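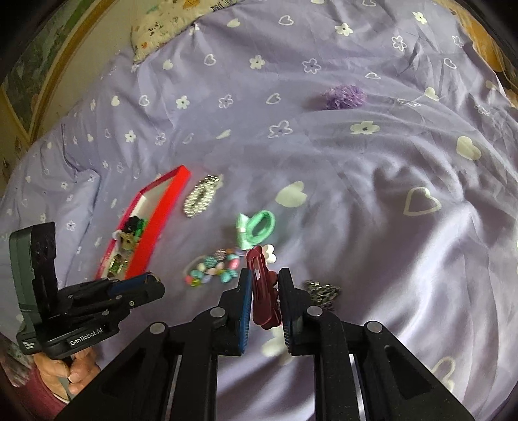 J. Pellow

Laltham Accessories Swap
Minutes of the March meeting

Held upstairs at the usual house, 7.15 pm. Seven members present. Apologies received from two, one of whom sent a bag of hair ties.

1. Minutes of the last meeting

Agreed, with one correction. Item 5 should have said that brooches may be brought to a swap if the pin closes. It said "if the pin is closed".

2. Matters arising

The folding table has been returned by the Ploveo group. One leg needs a new rubber foot.

The notice in the window at Safavi has been renewed until the summer. Safavi have asked for a smaller one next time. Agreed that A5 is big enough if the telephone number is kept large.

The hand mirror left behind at the winter swap has not been claimed. To be put out on the front table in spring with a label on it.

3. Figures for the year

The record book was passed round. 712 pieces were swapped over the year at Laltham and Wulport together. Since the swap began the total is 2,986. Wulport was the busier of the two, mostly on the children's table. It was asked whether pairs of slides are entered as one piece or two. They have been entered as one. To carry on as before so that the years can be compared.

4. Sorting

Members had looked through the mixed pieces on the bed before the meeting, and most of the discussion was about what goes with what. At present everything is put into either "hair" or "jewellery", and people at the Wulport swap complained that they had to turn over a whole heap to find one thing.

It was agreed to sort as follows from now on:

Claw clips and large clips. The dark red glossy one belongs here.
Sparkly clips and brooches. These can share a place, as it is hard to tell some of them apart until they are turned over. The silver oval clip goes here.
Fabric hair ties and scrunchies, plain and patterned together.
Ties with a bow or with beads on. The mint green one with the bow and the multicoloured beaded one were mentioned.
Children's clips, including flowers.
Necklaces.
Bracelets, beaded and metal.
Rings.

There was some disagreement over beaded ties. One member wanted them with the bracelets, where people often look for them. It was pointed out that they then get taken home as bracelets and brought back. They stay with the hair ties.

A member asked for sorting by colour. This was tried two years ago and took most of a morning. Not carried.

5. Boxes

The long red one with the white inside has been useful for laying things out, as small pieces show up well against white. Agreed to look for more with a pale inside. Shoe box lids will do if they are lined with paper. Members to bring any they have to the next meeting.

The deep biscuit tins are to be kept for storage and carrying only and should not be put on the tables.

It was suggested that things should be laid out on a plain cloth at the swaps. The flowered and patterned covers are pretty but a small clip can be missed on them. Two plain cream cloths are in the cupboard and need ironing.

6. Rings
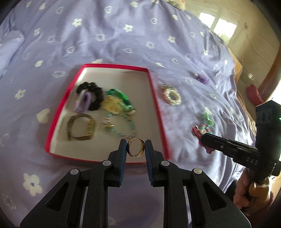 Rings need somewhere of their own. At Wulport they were loose among the necklaces and a good deal of time was spent untangling. A ring pad was talked about, but a gold-coloured band and a thick cocktail ring will not sit in the same slots. Agreed to try a rolled flannel in a shallow lid first and see how it goes.

We do not say what any ring is made of. If asked, the answer is that we do not know. Labels should say "gold-coloured" or "silver-coloured" and nothing more. A member felt that this put people off. The others thought it was safer, and it stands.

Anyone bringing a ring that might be valuable should be asked once whether they are sure.

7. Cleaning and checking

Fabric ties and scrunchies to be washed in a net bag before they are brought. Metal and beaded pieces to be wiped with a dry cloth. Beaded strings with worn elastic go into the mending tin, and loose beads go in the jar.

Clips to be opened and shut before they go out. If the spring has gone, the clip is not put out. A few members will take broken ones for the stones.

Small bags: 100 were bought in the autumn and 19 are left. Agreed to use them only for necklaces and sets. Paper envelopes for the rest.

8. Spring swaps

Laltham first, then Wulport a fortnight later. Doors at 10 am, tables ready by 9.30. The limit stays at ten pieces a person, with children's clips not counted.

Ploveo have asked if they can bring a table of scarves. Agreed for Wulport only, where there is room along the back wall. They will need to bring their own rail.

9. Any other business

The kettle at Laltham is slow. Somebody will bring a second one.

A member asked whether watches could be accepted. Watch-style bracelets yes, working watches no, as before.

Lost: the back of a clip-on earring, pearl, on the stairs. Please look in shoes.

Next meeting in April, same house, 7.15 pm. Bring lids.

Meeting closed 8.50 pm.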